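April, late afternoon

Raltadix trial kit, second afternoon! I slept badly because I kept thinking about the quote. 2,000 for the kit and another 700 for the support plan, and Misaki Kuroda wants a yes or no from me before the month is out. She's been very patient on the phone, I'll give her that.

Setup went way better than yesterday. I skipped the quick start booklet (it skips the calibration page anyway) and followed Mayu Ikeda's notes, and both arms homed on the first try. I did a little dance, alone, with coffee. Most of the toy fruit is out and so is the purple bowl, and I want to try fruit into the bowl first and leave the toaster oven for when I feel brave. That big yellow soap bottle worries me, it's tall and it's sitting right up front between the arms' reach and half of what I want them to get.
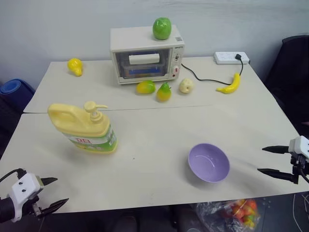 Evening, after dinner

Still undecided. The software that comes with it is nicer than the Nerkomari one I tried in the winter, fewer menus and the stop button is huge (thank you!). But the license only covers 100 saved routines, and I'd burn through those by summer. Asked Misaki if that can be raised and she's checking.

Mayu thinks I should get a price from Sugiyama too before I sign anything. She's probably right, ugh. Need to email them tomorrow, and find the long screwdriver.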